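Handling Faults on a Two-Arm Cell
Course notes, Krisztina Bozsik, Semaan workshop
11 August 2021

1. When both arms hold one thing

Welcome back, and do pull up a chair, as this is the fault I get asked about most. During the Silness exercise the two arms took hold of the same bowl, and neither program knew about the other. The left one was told to lift, the right one was told to stay put, and the force reading climbed to 55 newtons before the cell stopped itself. 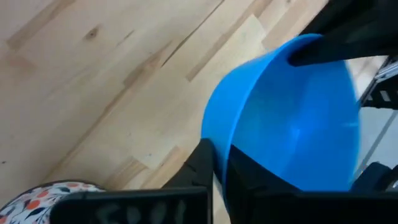 Please resist the urge to pull the bowl free by hand! Press the stop, wait 30 seconds, then open one gripper from the panel, with a colleague watching the other arm.

2. Before you restart

Check which arm is holding what, and write it in the log, even if it seems too obvious to bother with.
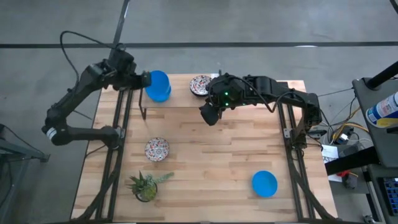 3. Going back to work

Run at low speed for the first 5 cycles and keep your hand near the stop. I know it feels slow, and at Derkonholm we all grumbled about it too.

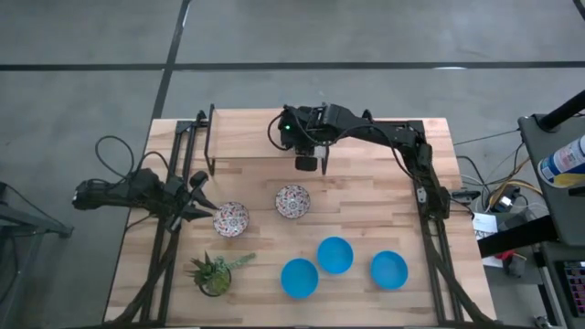 Once you are happy with the spacing between the arms, bring the speed up a little at a time. Bring your logs along in September and we'll go through them together.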